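Getting white cotton properly white again

I love a white wash. There is something about a line full of bright socks and tea towels that cheers up the dullest Tuesday, and you don't need a cupboard full of bottles to get there. What you need is hot water, a long soak and a bit of patience, and this is how I do mine in our little terrace in Fullthorpe.

What you'll need

A bucket or a deep sink
Oxygen bleach powder (the sort with no chlorine in it)
Your normal washing powder, not liquid
An old toothbrush
A bar of plain white soap

Sort first

Pull out anything that is truly white and leave the creams, greys and pale stripes for another day. Even a very faint blue will creep into the rest over time. Check the care labels as you go. Cotton and linen will put up with nearly everything below, but wool and silk won't, so keep those well away from the bucket.

Turn socks inside out and give them a good shake over the bin. You'd be amazed at the fluff and grit that comes out! Then wet the soles and the heels, rub them with the soap and scrub with the toothbrush until you get a grey lather. Collars and cuffs get the same treatment.

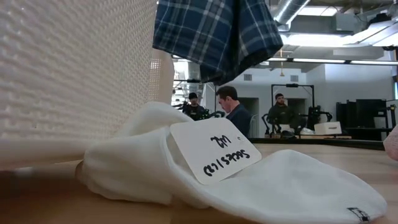
Now for the soak, which is my favourite part as it does all the work while you're off doing something else. Fill the bucket with hot water from the tap, stir in the powder (follow the packet for how much) and keep stirring until you can't feel any grains at the bottom. Push everything under. I leave mine overnight, but if you're in a hurry a few hours will still make a big difference — just top it up with more hot water halfway through.

Don't put a tight lid on the bucket while it's soaking. The powder gives off gas as it works and it needs somewhere to go.

Into the machine

Tip the lot into the drum, water drained off, and wash at 60 if the labels allow it or 40 if they don't. Leave plenty of room. My drum holds about 10 pairs of thick socks and a few towels before things stop moving freely, and a packed drum is the quickest way I know to get dingy whites.

Skip the fabric softener. It leaves a coating that holds on to dirt, and towels are fluffier without it anyway.

Drying

Sunshine is a wonderful whitener, so get everything outside while it's still damp if you possibly can. Hang socks by the toe so the peg marks don't show and the elastic isn't stretched. In winter I use a rack by the back window and turn things over at lunchtime.

If a stain is still there, don't tumble dry it, as the heat can set it for good. Back in the bucket it goes for another night. I've had some very sad old pillowcases come up beautifully on the third go.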